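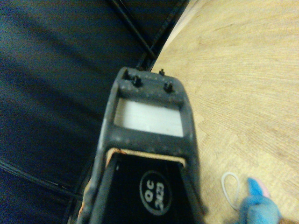

Dark gray housing, matte finish, with scuffs down the left side.

Search reviews … Go

Vultuma Trim & Plastic Restorer, 12 oz. bottle
April 13, 2019

I have bought a lot of bottles that promise to make old plastic look new. Most of them are oil with a nice label. Vultuma costs more than the others on the shelf and claims to "bond" with the surface, a word I don't trust on a bottle, so I gave it a winter before writing anything.

I started in December with the bumper trim on my car, the lid of a Skovton cooler, and the shell of an old Kopecký space heater that lives in the garage. All three are dark plastic and all three had gone chalky.

The instructions say to wash, dry, wipe on a thin coat and wait 50 minutes. They don't say what happens if you put on too much. You get streaks, and the streaks stay put until you go over them with rubbing alcohol and start again. The foam pad in the box fell apart on the cooler lid. An old T-shirt worked better.

On the bumper it looked very good for the first week – deep black, no greasy shine. After 67 days it was a bit better than where I started and nothing more. The label says a full year. Maybe in a garage, on a car you don't drive in the rain.

The cooler lid held up best, but it spent the whole time in a closet, so I wouldn't read much into that.

The heater is the one that annoyed me. The chalky look went away, fine. The scratches didn't. The label shows a scratched panel next to a smooth one, and I can't see how anyone got from one to the other with this stuff. It darkens the pale edges of a light scuff so you notice it less from across the room. Run your thumb over it and it's all still there. Anything down into the plastic needs sanding or paint. It also evened out the sheen in patches, so my matte shell now has two kinds of matte.

Prerno, the store where I bought it, shows 232 reviews and a lot of five-star ratings. Plenty of those seem to be from people who put it on that same afternoon. I'd like to hear from them again in spring.

The smell is mild. The cap leaks if you lay the bottle on its side.

I'd buy it again for a car I was about to sell. For scuffs, no. Two and a half stars, and half of that is for the smell.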